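Prundura : « le planificateur, c'est la partie facile »

Entretien, 10/14/25 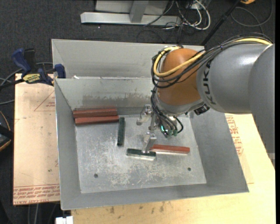 Qu'est-ce qui prend le plus de temps dans un cycle de dévracage, le calcul ou le mouvement ? Le mouvement, de loin. La perception et la planification tiennent ensemble en 200 millisecondes, le reste c'est le bras qui se déplace.

C'est la responsable logiciel de Prundura qui le dit, entre deux réunions. Vingt minutes au téléphone, pas plus. Son équipe écrit Clemesia, la couche qui relie la vision au contrôleur du robot. Première version en mars, chez Tremblay, réécrite presque en entier depuis.

Pourquoi réécrire ? « On avait tout mis dans un seul processus. Une caméra qui décroche, tout tombe. » Maintenant, 3 services séparés, un bus de messages, des journaux horodatés. Plus lourd à déployer, elle le reconnait. « Mais on peut rejouer une panne au bureau. Avant on devinait. »

Côté perception, pas de grand modèle. Segmentation, puis ajustement d'une boîte sur le nuage de points. Les blocs allongés posent un problème bête : vus de dessus, l'avant et l'arrière se valent. L'estimation bascule de 180 degrés d'une image à l'autre, et le poignet veut faire un demi tour. « On garde la solution la plus proche de la pose courante du poignet. Deux lignes de code, une semaine pour comprendre. »

Les parois du bac, autre sujet. Elles sont dans le modèle de collision, avec une marge réglable. Trop large, les pièces de bord deviennent inaccessibles. Trop serrée, on frotte. Chez Grernska ils ont rejoué 122 prises enregistrées, 91 passaient avec la marge par défaut. Les autres ? « Presque toutes contre une paroi. Du coup la marge dépend maintenant de la direction d'approche. »

Et l'apprentissage, elle y croit ? Long silence. « Pour classer les candidats de prise, oui. Pour la trajectoire, je veux pouvoir lire pourquoi ça s'est arreté. »

Prochaine étape : l'éditeur de scènes, encore en ligne de commande. Les intégrateurs le réclament. Pas de date.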